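Share table back at Nollbridge hall

2020-09-09

The household share table at the Nollbridge hall is open again, after being packed away since July. Same side room, same rules. Take what you need, leave what you dont.

Paper rolls went first last time, 80 packs gone before lunch, so it's one multipack per household for now. Opened packs are fine to drop off. Kitchen bits also wanted: coasters, utensil holders, anything still in decent nick. Umbrellas too with the wet weather on the way.

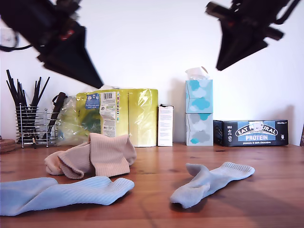

Organiser Benjamín Tapia said 41 households had already put their names down for the first morning. "Bring a bag, we've run out," he said. "And no mattresses please. We had three."

Sotness Hardware has chipped in $200 for cleaning supplies, which will go out as they come in. Kelmendi Bakery is doing bread from 10 until its gone.

Drop-offs at the side door on Plemuria Street, mornings only. Nothing electrical, no open food, no glass unless it's wrapped. Clothing goes to the bins out front as usual, not the table.

Parking is tight while the kerb is being redone, so walk if you can. Masks on inside and one family at the table at a time. Large items, ring the hall first.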